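Print | E-mail

Vittoria Lo Presti
Thread: laying out shape-sorter blocks on a board

1/ I sort secondhand toys before they go out again. Shape-sorter blocks get laid on a maple cutting board first, in groups by color. Greens left, yellows at the middle, reds right, blues coming forward toward me.

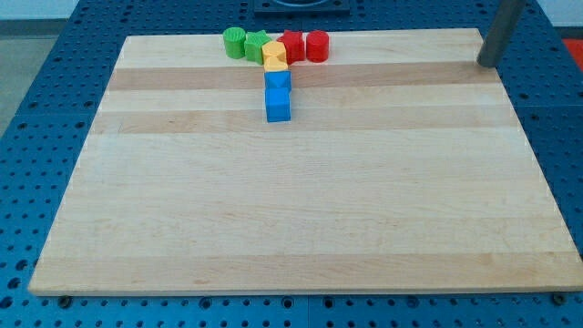

2/ Why a board

The work table is perforated metal. Good for airflow, bad for small plastic. A block set down on the holes can rock, and crumbs from the bin go straight through to the floor. Maple is flat and easy to wipe.

3/ Why a T

A single row hides the gaps. With the T I read the crossbar left to right, then the stem. Cylinders stand upright, so a cracked rim shows at once. Stars get turned point by point under the lamp.

4/ Cleaning

Warm water, drop of dish soap, soft toothbrush in the grooves. Rinse, shake, air dry on a towel. No dishwasher — I have had arches come out slightly bowed, and a bowed arch won't pass its own hole.

5/ Fit test

Each block goes through the lid 3 times, rotated between passes. If it needs a push, I check the lid before I blame the block. Lids warp more often. The Vuno lids are the worst for this, the Gentile ones hold up well.

6/ Mixed brands

Two greens that don't match usually means two sets got poured together. Shade doesn't matter to a toddler. Size does. Measure across the widest points with calipers and write it on the bag.

7/ Board care

Mineral oil, thin coat, left on for 30 minutes, then buffed. Next one is due in December. Don't put toys on it the same day — oil gets on the plastic and collects lint.

8/ Storage

Mesh bag, lid tied to the outside, label facing out. Berondale shelf for complete sets, Stillanis crate for strays. The crate holds roughly 200 pieces and I would like it to hold fewer. Missing a red triangle, if anyone has a spare.

Print | E-mail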